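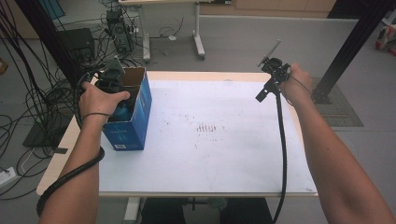
To: plirnorgate-kit list
Date: 2023-01-15
Subject: Re: Gerine quote, second round

I've read the quote twice and I still don't see what we would be paying for. The arm is priced, the stand is priced, and then there is a line called "integration" with no breakdown at all. Last time we signed off a line like that, at Wemville, it doubled before April.

On 2023 budget, the Plirnorgate bench wrote:
> We think the case is strong. Hand-held grippers now,
> two Gerine arms later, and the recordings carry over
> from one to the other. Packing is simple enough that
> 35 hours of recordings should cover it. We would
> like to order both arms together to get the discount.

"Carry over" is doing a lot of work there. Has anyone seen it happen with our goods, on our tables? A person holding a gripper shifts their grip and leans in over the box without thinking. I'd want that shown on one arm before we pay for two.
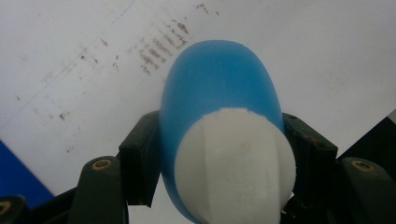
2 min read

Bottles bother me most. A smooth, rounded one with a wide cap is a fair test, and the quote only talks about boxes. What do the fingers cost when they wear out? The Thomas sheet lists spare pairs and Gerine's doesn't, so we can't compare the two. Nor has anyone put down a figure for cables, floor mats or the hours spent sorting recordings afterwards.

My suggestion is to keep going with the hand-held pair, rent one arm for seven weeks, and hold back the rest. I'd put about 600 aside for spares. If the bench can't live with that, please send the list a costed reason, with the integration line split into parts. The discount isn't one.

Could someone also forward the Thomas terms? My copy stops at page two.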